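The case for a boring shelf

22nd January
Reading time: 4 minutes

I want to argue for something small. A shop, or a stockroom, or a cupboard under the stairs, should have one shelf given over to paper goods, and that shelf should be put in order by hand, by a person who has time to do it properly.

I worked behind a counter in Ustcombe for long enough to have opinions about tissues. We sold them all year. In October, when the colds began, we sold a great many more, and it was always then that the shelf fell apart. Customers took one pack from the middle of a pile and left the rest leaning. Small packs slid in among the big ones. By closing time you could not tell what you had without picking it all up.

The usual answer was to buy something. Mr Hedley before me had bought wire baskets, and I bought dividers from a firm called Katosus, which promised a tidy display with no effort. The dividers were the wrong depth for half the stock. They also hid the small boxes from anyone standing to the side. I took them out after one winter and have not missed them.

What works is a plain metal shelf and a bit of handling. Slotted angle is ugly and nobody buys it for looks, but a shelf can be moved up a few holes when the stock changes, and the posts leave the goods in view. Big bundles go on it in a stack. Small boxes go beside them, in rows, with one colour kept to one row.
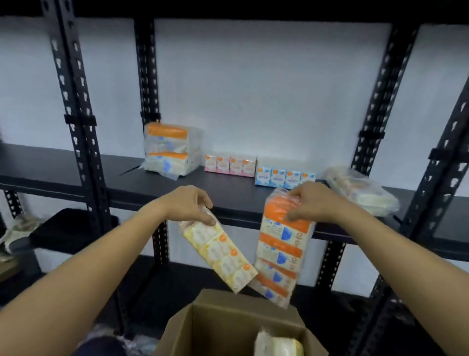
Bundles in both hands, with the pink and light-blue boxes in their rows.

I have heard it said that sorting by colour is fussy. I disagree. Colour is what most people shop by, whether or not they would say so. Someone who had the pink box last time looks for the pink box. If all the pink ones are together and all the blue ones are together, that person is finished in a few seconds, and whoever fills the shelf can see at a glance which row is getting short.

The bundles are a different matter. They come in slippery film, and the film is the real trouble with paper goods. A tin stays where it is put. A wrapped bundle of tissues shifts when its neighbour is taken, and the soft ones lean after a day or two. Muammer Kahraman, who ran the stockroom when I started, would not allow a pile higher than he could steady with one hand. I thought this was an old man's rule. I was wrong, and I spent a good part of my first month picking packs up off the floor.

He had a second rule, which was that small things go in front of large things and never on top of them. It sounds too obvious to write down. Look at any shelf in any shop late in the afternoon and you will find it broken. The mini packs are the worst for it. They are light, they fit in any gap, and people put them back wherever there is one.
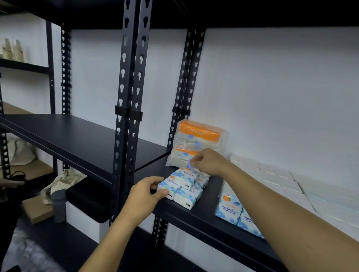

Should mini packs be kept in a basket by the till instead?

A basket by the till is fine for a few, but the main supply belongs on the shelf with the other tissues, where people already expect to find it.

I hold to that even though the till basket sells well. We tried it with a brand called Sani, and the basket emptied while the full boxes of the same thing sat out of sight at the back. Splitting the stock between two places meant two places to check, and the one further away was the one that got forgotten.

There is also the question of cost, which is where managers tend to lose interest. Our Katosus dividers cost £500 with the fixings. An hour of somebody's time in the evening costs much less than that, and the hour brings other things with it. The person doing it finds the torn wrapper, the crushed corner and the pack that belongs with the kitchen roll. A divider finds none of these.

I accept that not every shop can spare the hour. Small places with one person on the till and a queue at the door will do what they can. My complaint is with the larger ones, which have the staff and send them to do almost anything else first. Straightening is treated as the job you do when there are no jobs left. 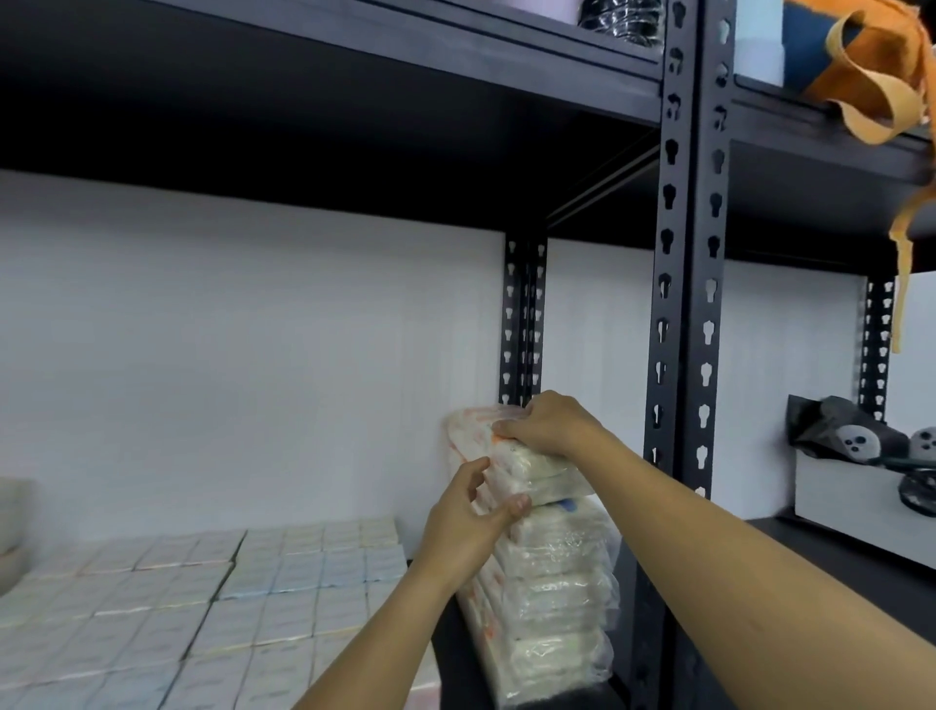

It ought to come nearer the top of the list. A flat pack in clear film has to be pressed down and squared up before the next one goes on, and if the bottom few are crooked then no amount of care higher up will save the pile. That takes patience, and patience is hard to come by at the end of a shift. I would do it first thing, before the doors open, starting with the stacks and leaving the little boxes until last. The boxes are easy. They have corners, and they stay put.

At home I do the same on a smaller scale. My own shelf is in the passage by the back door, and it holds tissues, kitchen roll and the spare light bulbs. I go over it when I put the shopping away.

Related
Why I stopped using storage baskets
Hedomon trolleys, two years on
What the corner shop still does well
Labels: fewer, larger, lower down

Contact | Copyright, all rights reserved | Back to top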